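Unit 4: Test Screenings and Audience Response in Nonfiction Film

Required viewing before the lecture: the rough cut of Stavelia, on reserve in the media library.

A test screening shows an unfinished film to people who had no part in making it. For documentary work, the central question is usually comprehension. Viewers who cannot say who is speaking, or when an event took place, will not follow an argument built on that event.

Recruitment

The audience should resemble the people the finished film is meant to reach. Friends of the production tend to be generous and are counted separately. For the course project, each group will seat 40 viewers in the Pelletier Room. Viewers sign a confidentiality form at the door - no form, no admission.

The questionnaire

Questions are printed on one sheet and answered before any discussion begins. Open questions come first ("What is this film about?"), followed by rating scales. Avoid wording that names the filmmaker's position, as viewers will often repeat it back.
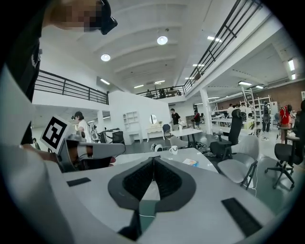
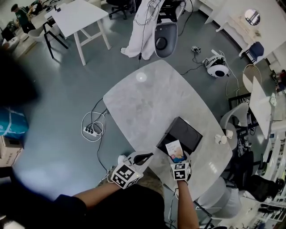
Hand-held grippers, two views.

Discussion

The moderator should not be the director or the editor. A period of 60 minutes is reserved, and the director may listen from the back row but does not answer questions or defend the cut. Notes record what was said in the viewer's own words.

Reading the results

Written comments and spoken comments frequently disagree. In the Grotton case, covered in the reader, the discussion was dominated by objections to one interview, while the written sheets barely mentioned it. Students should be prepared to explain which source they would trust and why.

A low score on political agreement is a separate finding from a low score on clarity - the two must be reported in different tables.

Assignment

Submit a draft questionnaire and a one-page recruitment plan to the Potilmont Hall office, course number 3659, before the September screenings. Late drafts will not be scheduled for a room.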